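Print this page
E-mail this to a friend

Sorting after a crayfish supper at the desk

The dark grey mat takes the mess, so I clear it in a fixed order: shells first, then cups, then the can.
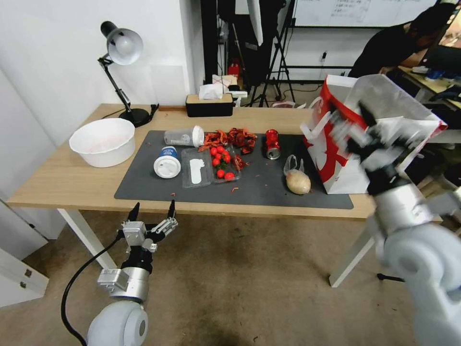 Do shells go in the food caddy? In Aturcombe they do, wrapped in paper, up to 4 kg per collection.

Cherry tomatoes go back in the fridge if the tray is clean - otherwise they join the shells.
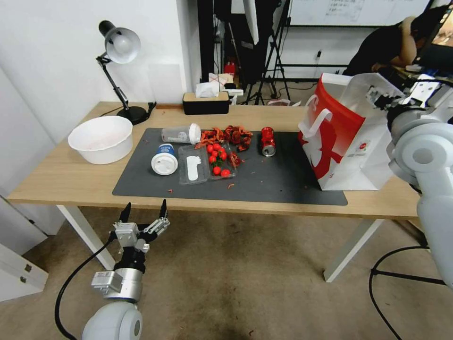

Cups are emptied before they are stacked. The can is rinsed and goes in the metals box. 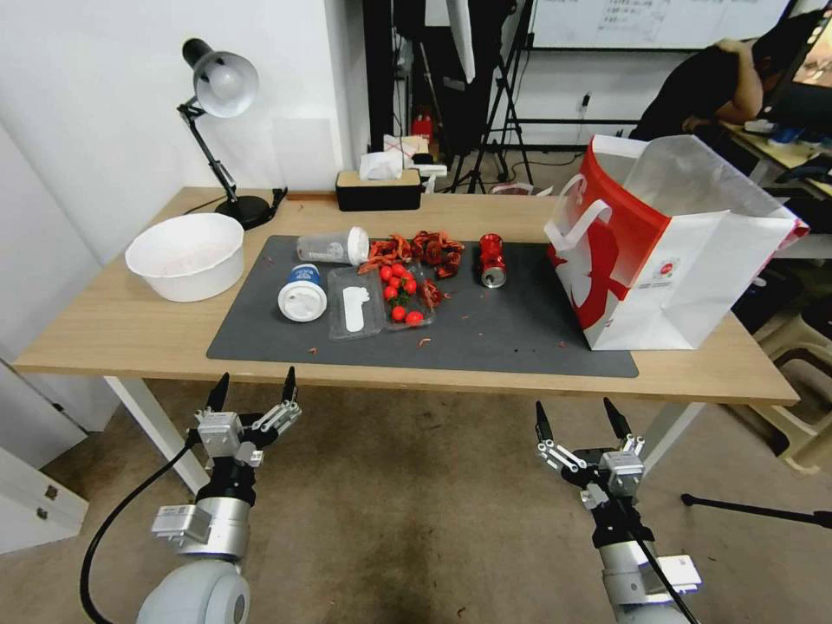
What removes the smell from a desk mat? Washing-up liquid and cool water, left on for eight minutes, then a dry cloth.

Print | E-mail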